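4. What counts as put away? Loose cloths in shared homes

Revathi Panicker, Babak Mohammadi and Zohreh Rahimi

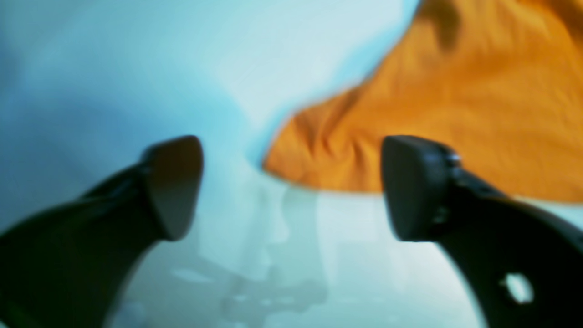

Figure 3. Orange cloth, loosely draped, against a pale background.

Cloths were the objects our households disagreed about most, and we were delighted to find how much people had to say about them. We had gone into the Bulura homes expecting long talks about dishes and shoes, and we got those, but it was the tea towel on the oven door and the duster on the arm of a chair that kept people at the table after the recorder had been switched off. Part of the trouble is that a cloth has no shape of its own to go back to. A cup is either on its hook or it isn't. The orange cloth in Figure 3 is wrinkled and a little crumpled, lying in loose folds, and two people from the same household can look at a cloth in that state and give opposite answers to the question of whether it has been put away. When we showed the figure in the second round of interviews, it drew longer answers than any other in the set. One participant called it "mid-job". Another said it was exactly where she would want it, and wondered why we were asking.

4.1 Draped, dropped and folded

Across the 40 homes we logged 858 remarks about where household things belong, and 453 of them concerned something made of fabric. We did not plan for this. Our first coding sheet, drawn up in May by Zohreh Rahimi, had a single line for textiles and placed it between "paper" and "other". By the end of the first week that line had been split three ways, following words the participants used themselves: draped, dropped and folded.

Folded was the easy one. Everyone agreed that a folded cloth was a tidy cloth, even if it was in the wrong room. Dropped was nearly as easy, though some parents made an exception for anything a child had been told to bring downstairs and had at least got as far as the stairs. Draped is where the fun starts. For some people draping is a way of storing a cloth, with its own small rules (over the tap but not in the sink, over the chair back but never the seat). For others it is a pause, and a cloth left that way is waiting for someone to come back to it. The same word covered both, often within one family, and it took us several rounds of reading the transcripts side by side before we stopped coding it as one thing.

We had expected age to matter here. It mattered less than who did the washing. People who did most of the laundry tended to hear "draped" as a pause, and those who did little of it tended to hear it as storage. Shahab Sharifi, who read the transcripts without knowing which household they came from, could often guess the launderer from a single answer about tea towels, and we would love to see someone test this properly with a larger group.

4.2 The colour of a cloth

Colour came up far more than we had asked about it. Bright cloths were noticed, named and argued over. Grey and white ones were allowed to lie about for days – several participants could not say how many they had out at the time of the visit. In the Abbasi Road flats, where four of our households shared a laundry room, residents had settled on colours for jobs without ever writing them down: yellow for the bathroom, blue for glass, anything patterned for the kitchen. New tenants learned the system by being corrected. One told us she had used a blue cloth on the hob in her first week and had heard about it from two neighbours before supper.

Sixteen participants said that a bright cloth left out made a whole room feel unfinished. A few said the reverse, that it made the room look lived in, and one man kept a red cloth on his kitchen rail that he never used because he liked seeing it when he came in. We find this lovely, and also a real difficulty for any scale of tidiness that gives each stray object the same weight. The Datitz checklist, which we used in the first visits, scores one point for every item out of place. Under that rule the red cloth costs its owner a point each time.

4.3 Crumpling as a sign of use

Participants read creases closely. A cloth with soft, uneven wrinkles was taken to be in use, and one with sharp fold lines was taken to be clean, or at least clean enough for guests. Several people said they refolded cloths that had been used once and felt slightly guilty about it. Others kept a "second use" spot, most often the edge of a basin or the handle of a cupboard, and these spots turned out to be very stable. When Parvaneh Ahmadpour went back to the homes for the second visit, almost 16 of them had moved furniture, yet the second-use spots were where people had shown us the first time.

We therefore suggest that studies of tidying record the state of a cloth as well as its place. A short note is enough – folded, draped, dropped, and whether the person asked thinks it is still in use. The last item should be put to more than one member of the household wherever possible. In our own second round it added a couple of minutes to each visit and gave us the best conversations of the project. The coding sheet in its revised form is in Appendix B, together with the changes made for the Trorkard homes, where hand towels were kept on a separate line.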